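Minutes, 1st meeting after the break. Jan 1, 2018 (yes, really). Started late, kettle.

Present: Laurier Doucette (chair), Kobe Hoekstra (notes), plus two from Ramitz for items 1 to 4 only. Apologies from the packing side.

Last minutes agreed with one change - "Trarnent order" should read "Trarnent enquiry", there is no order yet.
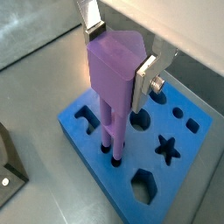
**Urau Play & Learning - Shape Boards Group**

**1. The purple piece**

Most of the meeting went on this. Piece as it stands: pentagon block on top, two thin legs, little crossbar between them partway down. Legs go in the two small holes in the blue foam. Everybody likes it. Laurier wants it kept for the January set whatever else changes.

Points raised:

- Children will go for the big pentagon hole first, as it's the same shape as the top of the piece. Is that a good trap or an annoying one? Ramitz say annoying for under threes. Laurier says good. Left open, see item 3.
- Legs. Too thin? Kobe worried about snapping if stood on. Laurier - the crossbar is there for that. Agreed to do a drop test and a standing-on test before anyone says more.
- Crossbar also acts as a stop, or might do. Depends how deep the holes end up. Nobody had the drawing with them. KH to bring it.
- Colour stays purple. Third time this has been minuted, please can we not do it again.

**2. Foam**

Szűcs have quoted for the blue again. Same blue, same thickness, price up. 593 blanks in the store, so we aren't desperate. LD to ask whether the price holds if we take 2,386 in one go and have them delivered in two lots, second lot in June.

Cutting: star is fine now, points are staying sharp. The arch shape near the back still gives trouble on the inside of the curve. Szűcs say blunt cutter, we say it was the same with the new cutter. To be sorted out between LD and them by phone, not email, the emails are getting a bit long.

Small leg holes: tolerance to be written down properly. At the moment it's "snug". Ramitz asked what snug is in millimetres and there was a silence. ACTION KH.

Question whether the two leg holes should be moved further from the large circle. Laurier's view, little hands lean on the circle while they aim the legs. Kobe's view, leave it alone, we've paid for the cutting form. Left alone for this run.

**3. The order of play leaflet**

Draft 2 went round. Too many words. Page 1 to be one drawing and one line. Suggested lines:

- "Find the holes for both legs" (LD)
- "Two legs, two holes" (KH) - prefered by most
- something longer from Ramitz, not taken down in time, sorry 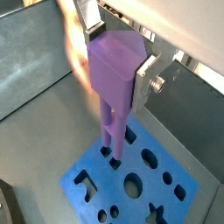
Getting the two legs lined up at the same time is the whole game with this one. The star is only turning it till it fits, but with the legs you have to hold the piece upright and watch both tips at once, and if one goes in early the other slides off to the side. Ramitz said their nursery group took it as a two-handed job straight away. Leaflet should say nothing about which hand or how many, let them find out. Agreed.

Also agreed the leaflet won't mention the pentagon hole at all. Trap stays in for the three-plus set. Younger set to be talked about when the drop test is back.

**4. Trarnent enquiry**

They want a price for 335 complete sets, plain box, no leaflet. LD thinks they'll want the leaflet once they see it. Price to go out with and without. They also asked for spare pieces sold singly - yes to the star, yes to the purple one, no to the rest for now as we can't pack them sensibly.

Ramitz left here, thanks to both.

**5. Store**

Shelf labels still wrong on the left hand side. The count before the break came to 3,954 loose pieces all shapes, which doesn't agree with the book, and the book is probaly the one that's wrong. KH to go through it again with somebody who wasn't there last time.

Foam offcuts: please stop putting them in with the blanks. Bag by the door.

**6. AOB**

- Smell of the new foam when a bag is first opened. Goes off after a day or so. Ask Szűcs anyway.
- Laurier would like a second two-legged piece, different top. Not this year. Noted.
- Somebody has the good calipers. Return to drawer, no questions.

**Actions**

| What | Who |
|---|---|
| Drop test and standing-on test, purple piece | KH |
| Drawing with hole depth, bring to next | KH |
| Write down leg hole tolerance | KH |
| Ring Szűcs - price, June lot, the arch, smell | LD |
| Leaflet draft 3 | LD |
| Two prices to Trarnent | LD |
| Recount, store | KH + one |

Next meeting: same room, time to follow when Ramitz come back with dates. Bring your own mug.

KH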